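Notebook > Textiles > Dye bench > September

Search this notebook Go

September, bench 2, after lunch

Right, second go at the blue. Batch 139 came out of the vat looking lovely and then went streaky along the selvedge, same as last time (grr). I'm fairly sure it's the Gostside water. It's much harder than what we had at Grenau, and I never changed the soda when we moved.

So today: 100 g cotton, 100 g salt, soda up a touch, and stirring the whole time instead of wandering off to put the kettle on. Birgit Stöcker rang and says Schmieder used to soak everything overnight first. I'll try that on the next lot, one change at a time!

What I'm after is a proper dark bedding blue, the sort that sits nicely against a yellow-green and white check. The Plorkudell swatch is close but goes purple under the strip light.

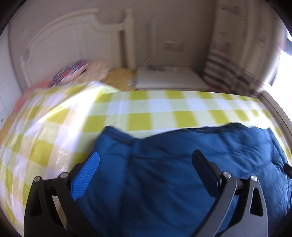

Rinse notes

Four rinses, first two cold. Third still ran pale blue, fourth clear-ish. Dried weight 172 g for both pieces together, no idea why I wrote that down but there it is.

Rub test with a white hanky: faint mark dry, worse wet. Not happy with the wet one. Might be the fixer, the tub's been open since we moved in.

To do: order fixer, label the jars (again), ask Birgit how long "overnight" is. Bench sink is draining slowly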